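The mice at the Tanau lab lived better than Minttu Laaksonen did. They had a wheel, filtered air and a stranger who came at 7 every morning to ask how their tremors were. Minttu had a room over a bakery and a grant that ran out in April.

"Mouse 449 is walking straight," she told Keskinen.

Veikko Keskinen did not look up. He had been let down by mice before. "Drug or placebo?"

"We're blinded."

"Guess."

"Drug," she said. "He has the look of someone in treatment." 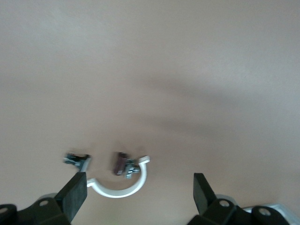

Keskinen sighed and signed the form for another 13 days of dosing. Upstairs, Andor Fodor was already drafting the abstract – he liked to have the word "promising" in place before the data came and made trouble.

They broke the code after lunch. Minttu ran her finger down the list, then ran it down again.

"Sugar water," she said.

Down the hall, 449 crossed his beam without a wobble and sat at the far end, washing his ears.

"Well," said Keskinen, reaching for his coat, "ask Fodor what sugar water costs."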